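# The Winter I Learned to Live With a Bare Room

My sister thinks I've lost it. She came over last December, put her bag down in the front room, looked at the walls and asked me when the rest of my stuff was getting delivered.
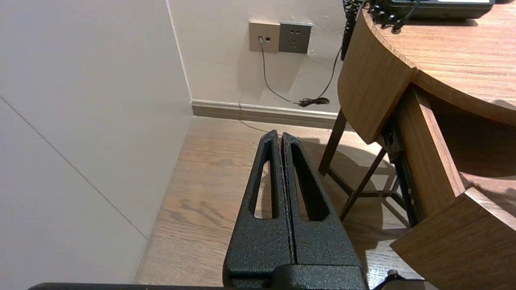 I told her the rest of my stuff was at the thrift store, and that I'd driven it there myself in 4 trips with the back seat folded down. She did not take this well (one of the lamps had been a gift from her, and yes, I should have asked).

I never set out to be one of those people with a single chair and a bowl. What happened is that I moved from a house in Tatel, where I'd been for most of my grown-up life, into an apartment about half the size, and I paid the movers by the box. When the bill came it said $1067. I sat on the floor with a sandwich and thought, I just paid all that to haul fondue forks across the county! I don't even like fondue.

So I started opening boxes with a meaner eye. Books were the worst. I had 200 of them, and I'm including the cookbooks with the pages stuck together, and I'd read maybe half. I kept the ones I could remember the ending of. Everything else went to the used bookstore on Lendness Street, where they gave me store credit, which I then spent on books. I'm working on it.

The furniture was easier than I'd feared. I had a sideboard from Brandão, a store that closed years ago, and I'd been dragging it from place to place because it was "good." It was good! It was also enormous, and the drawers held takeout menus and dead batteries. A young couple with a baby took it away in a borrowed truck and sent me a picture of it full of tiny socks. I felt better about that sideboard than I had the whole time I owned it.

Now for the parts I got wrong. I gave away my big soup pot and had to buy another one before the first snow. I got rid of the guest bedding and then, of course, had guests. And an almost empty room is loud. Every phone call sounded like I was making it from a swimming pool until I hung up some heavy curtains, and even now I talk a little softer at home than I used to.

People ask if it's easier to clean, and sure, it is. I can do the whole place in the time it takes to listen to one side of a record. But what I like most is the mornings. I used to wake up and see jobs: the pile to sort, the thing to fix, the frame I'd been meaning to hang. Now I wake up and see the light come in, and I have my coffee, and I'm halfway through the cup before I think about anything.

My sister has come around a bit. She stayed for 3 nights this fall, on an air mattress, and complained only about the air mattress. On her way out she asked whether the thrift store in Flarnitz takes dining chairs, because she has six and there are two people in her house. I gave her the address and offered to help carry.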